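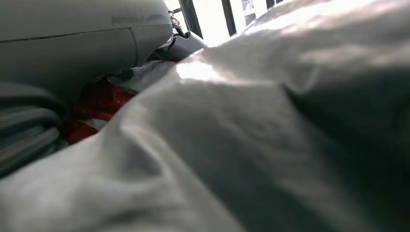
Skeltstead College
Automation in Service Trades
Handout 2: Assessing a fabric handling kit

This handout supports the practical session of 18th June. Students should read it before attending and bring a copy with them.

The product under review

The Clulter kit is offered by Polto to laundries and small textile workshops. It consists of a gripper, a wrist camera, a mounting plate and a licence for the control software. The arm is not included. The supplier offers the kit on a trial period of 30 days, after which it must be bought or returned.

Why fabric is difficult

A rigid part keeps its shape when it is moved. Cloth does not. Its folds change with each contact, and one piece may cover most of another. Where a large white sheet lies over smaller coloured items, the camera may be left with only a narrow patch of colour to work from. Daylight from a window adds a further difficulty: the top of a pale fold can appear almost pure white, and the edge the software needs is then hard to find.

Points to assess

Each group will complete 300 picks from a mixed pile and record the following:
Picks in which a single item was lifted
Picks in which two or more items were lifted together
Picks in which nothing was held
Any stop that required a member of staff

Blinds should be left open for the first half of the picks and closed for the second. The two sets of results must be reported separately.

Written work

Submit a report of no more than 2 pages, stating whether the kit should be recommended for purchase and on what terms. The supplier's brochure may be quoted but will not be accepted as evidence. Marked reports will be returned in September.

Further reading: Wanigasekara, course reader, chapter on soft materials.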